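Search this site Enter keywords Go

Print this page | E-mail this page

Quiet Evenings in Shared Rooms: A Study of Noise at Gosling Hall, Kernham

Student project report, second year, Building and Environment course
February 17, 2018

1. Why this subject was chosen

When I moved into Gosling Hall, I slept very badly for the first month. I was thinking that the reason was the street, because Tumlow Road passes under the windows and the buses go there until late. After I talked with the other students on my corridor, I learned that they complained more of the noise inside the building: doors, voices, chairs, and the sound of water in the pipes. So I decided to use my project for looking at this question with some order.

The hall has nearly 300 rooms on five floors. It was built in two parts. The older part stands along the road and the newer part stands behind it, around a small yard. Both parts have long corridors with rooms on the two sides, and a kitchen at each end. I live in the newer part, and I must say this at the start, for it can influence how I see the matter.

The questions of the project were these. Which sounds disturb the students in the evening? Is the level of sound different between the older and the newer part? And what could be done with little money, without changing the walls?

2. What is known about sound in rooms

In our lectures we learned that sound comes into a room in two manners. It can travel in the air, for example a voice that passes through a door. It can also travel in the structure, for example steps on the floor above, when the floor itself moves a little and gives the sound to the room below. The two kinds need different solutions. A thick curtain can soften a voice inside the room, but it does almost nothing against steps.

Also the surfaces in the room have importance. Hard and flat surfaces send the sound back, and the room seems louder than it should. Soft things, like carpets, beds with covers and full bookshelves, take some of the sound. The corner where the wall and the ceiling come together is often bare in a rented room, because people put their furniture low and leave the upper part of the room as it was.

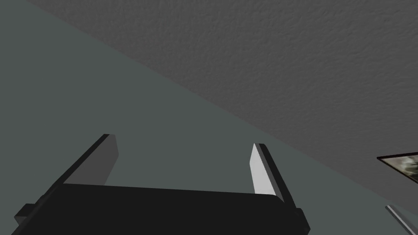

Figure 1. A plain wall and a textured ceiling where they meet.

A textured ceiling is sometimes believed to be a quiet ceiling. From what I have read, this depends on the material much more than on the look. If the surface is rough but hard, it scatters a part of the sound and takes in very little. I didn't find a simple rule which a student could use for judging a ceiling by eye, and I do not think that there is one.

3. How the work was done

The work had two parts, a questionnaire and the measuring.

The questionnaire was on paper and I put it under the doors, on the second and the third floor of both parts of the hall. I received 82 answers. Each student was asked which sounds they hear between eight in the evening and midnight, how much each sound disturbs them, and what they do against it. There was also an empty space for remarks, and many people used it with great energy.

For the measuring I borrowed a Pumon sound meter from the department. It is a simple one, made for teaching, and it shows the level in decibels on a small screen. I took 40 readings in bedrooms and corridors. They were spread over 12 evenings, always with the window closed, the door closed, and the meter on a chair in the middle of the room. I asked the person who lived there to sit still and to put away the phone. Each reading took ten minutes, and I wrote down the lowest and the highest value, together with a short note of what I could hear.

I tried to choose different days of the week, but the exam period came in the middle and then the building became much more silent than normal. I decided to keep these readings and to mark them in my notebook.

4. What the students answered

The sound named most often was doors. The doors of the rooms have a strong closing arm, and if a person doesn't hold the door with the hand, it falls into the frame with a bang. After doors came voices in the corridor, and after voices came the kitchen. Traffic was only in the fourth place. Even in the older part, beside Tumlow Road, the students wrote more about doors than about buses. This surprised me and it also corrected my own opinion.

Regarding what they do against the noise, most people use earphones or earplugs. A smaller group plays music or lets a fan run, so that the other sounds are covered. Some knock on the wall. One person wrote that she goes to the library until it closes and comes back only for sleeping, and I found this a little sad, as she pays the same rent as everybody.

Several remarks were about not knowing what is allowed. The house rules say that quiet hours begin at eleven, but they don't explain if this includes washing dishes, or a phone call in the corridor. The students from other countries (I am also one of them) wrote that at home the custom is different and they were afraid of asking.

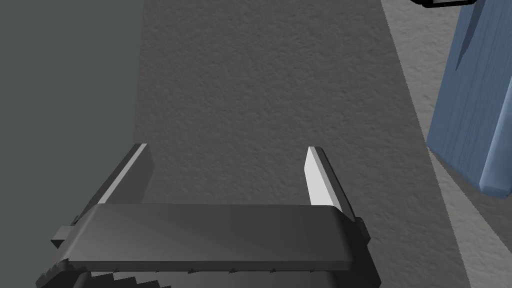 5. What the meter showed

The lowest values in the bedrooms were almost the same in both parts of the hall. When no person is in the corridor and no bus passes, the rooms are calm everywhere. The difference is in the highest values. In the newer part they were clearly higher, and my notes show that the cause was nearly always a door.

I looked for the reason. In the older part there is a thin strip of felt inside each door frame. It is worn, and in a few rooms a piece of it is gone, but it still makes the contact softer. In the newer part there is no strip. The door leaf meets the frame directly.

The corridors were louder than the bedrooms, as one would expect. The corridor of the newer part has a hard floor and nothing on the walls, and a conversation at one end can be understood at the other end. In the older part there is a carpet. It isn't a beautiful carpet, but I think it should stay.

Near the kitchens, the readings changed very much from one evening to the next. On some evenings there was cooking for a birthday and on others there was nobody. I can't draw a conclusion from them and I didn't use them in the comparison.

6. What could be done

The first suggestion is a felt or foam strip in the door frames of the newer part. It is cheap and can be put in place in a few minutes with no special tool. The closing arms should also be adjusted, so that the last part of the movement is slow. I asked at the reception and I was told that the arms have a screw for this purpose, but fire rules say that the door must close completely by itself, so the adjusting should be left to the maintenance office.
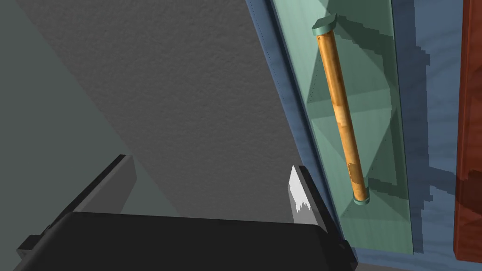 The second suggestion is for the students themselves. A bookshelf against the shared wall is better than a bare wall, if it is full. A bed shouldn't touch the wall with the neighbor behind it, when there is enough space to move it. Small felt pads under the legs of a chair cost less than a coffee, and the person below will notice them, even if the person who bought them will not.

The third suggestion is about the rules. I would like one page, in easy words, which says what quiet hours mean, and which is given to every new student together with the key. It should include kitchens and phone calls. It should also say whom to contact if the noise continues, for at present most of the students don't know this.

7. Weak points of the work

The meter is a teaching instrument and I could not compare it with a better one. The questionnaire was answered by those who wanted to answer, and a person who sleeps well has less interest in a paper about noise. I didn't measure on the ground floor or under the roof. The vibration from steps, which I described in section two, was not measured at all, because the department has no instrument for it that can be borrowed.

If another student wants to continue, I would propose to measure the same rooms again in April, with the strips in place in one corridor and without them in another. My notebook and the empty questionnaire are with the department office in Kernham and can be copied there.

Print this page | E-mail this page

Comments (4)

third floor, new part
The doors!! I put a folded sock in mine for the whole winter. Please somebody send this report to the housing office.

Former resident
We had the same discussion when I lived there and the answer was always that the arms can't be touched. Good to read that there is a screw. Did you ask if the strips change anything for the fire rating of the door? I would check it before buying.

Author
Thank you for the question. I did not ask about the fire rating and I should have done it. I will write to the maintenance office.

Kitchen B
The birthday was ours, sorry.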